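Search this site Enter keyword

Tulleck Kitchen Adds Second Prep Table
Monday, January 23, 2023
By Bit-na Maeng

The Tulleck test kitchen has put a second prep table into use for its weighing and mixing work. The white top is reserved for dry ingredients and small batches – wet work stays at the sink side. Batch size at the new table is limited to 400 grams.

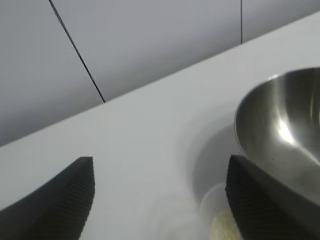

Mixing is done in stainless steel bowls, with measured portions held in small plastic containers until needed. Containers are labeled on the base and returned to the Banach shelf after washing. The kitchen now has 32 of them.

Bookings for either table go through the Cikier desk, extension 2274. Slots run 2 hours, including wipe-down.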